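Workshop notebook, Rimham boatyard – July 2024

Back on the galley side of Stoltasness this week, and the fresh water system is eating all my time. The pump cycles every few minutes with every tap shut, so there's a leak-down somewhere between the tank and the sink. I changed the check valve in June and felt pretty smug for a few days. Then it started again!

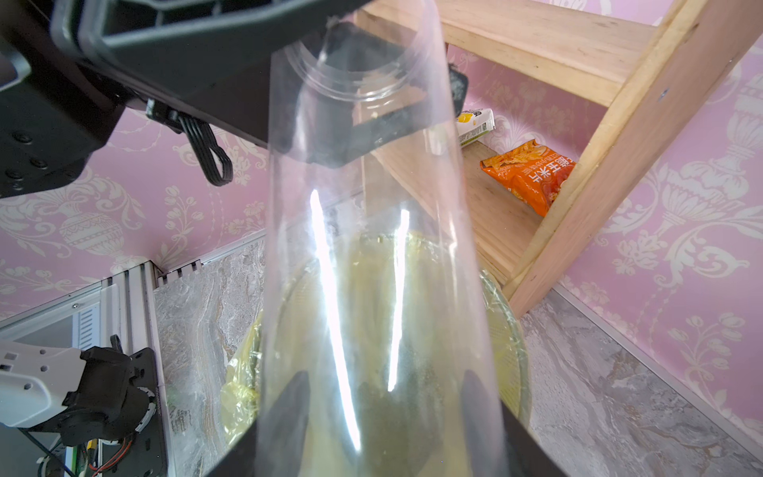
First job was the accumulator, which had next to no air left in it. Pumped it back up to 19 psi and the cycling slowed down but didn't stop. So it's a slow weep and the accumulator was only making it look worse. I've gone over to the dumb method – dry paper towel under each fitting, look again after lunch – and a catch cup under the really suspicious ones. A big clear plastic cup is the thing for this, you can see a drip in it without crawling all the way in (my knees are voting for more of them). Two fittings cleared so far, both on the cold side.

The hot side is the mess. Whoever owned her before Florian Rainer joined two sizes of hose with a barb and way too much tape. I cut it out and it came to pieces in my hand. Ordered 4 Gokis elbows and a new length of hose, total 372 with shipping, and that hurt a bit. Florian says go ahead, he's living aboard through the winter and wants a shower he can trust.

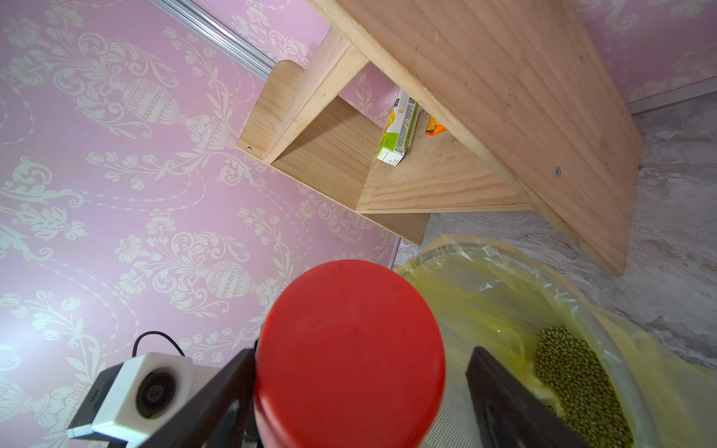

While the hose is off I want to move the water heater shutoff forward, somewhere a person can reach it with the boat heeled. Widmer has the bracket I need but only in the long version, so I'll cut it down and file the end.

Tank gauge still reads full at half. The sender arm is probably bent. Leave it for now, but write the real level on the masking tape by the hatch every time we fill up, please! 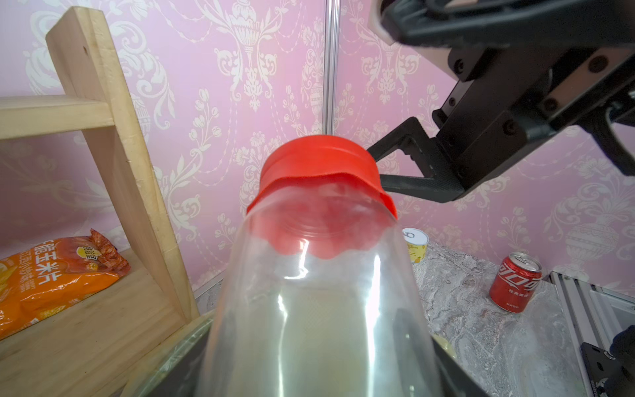 Engine hours are just over 1000 by the way, so the impeller is due too. I'd do it the same day as the elbows, floor's up anyway. Need: hose clamps, small ones, and the good flashlight back from whoever has it.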